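Qui sommes-nous ?

Moi, c'est Ngọc Văn, et chez Gunar je m'occupe des pinces tenues à la main — celles qui servent à apprendre le tri à nos robots. Evaristo Colombo dirige l'atelier. Notre prochaine journée portes ouvertes, c'est le 5 juin 2026 : 65 places, inscription à l'accueil, et venez avec les enfants, on adore ça !

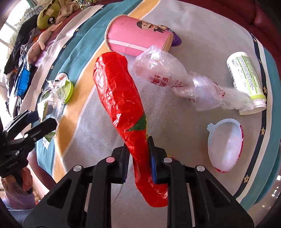

Pince en main, on attrape un emballage rouge tout froissé.

La démo dure longtemps si vous posez des questions (posez-en !).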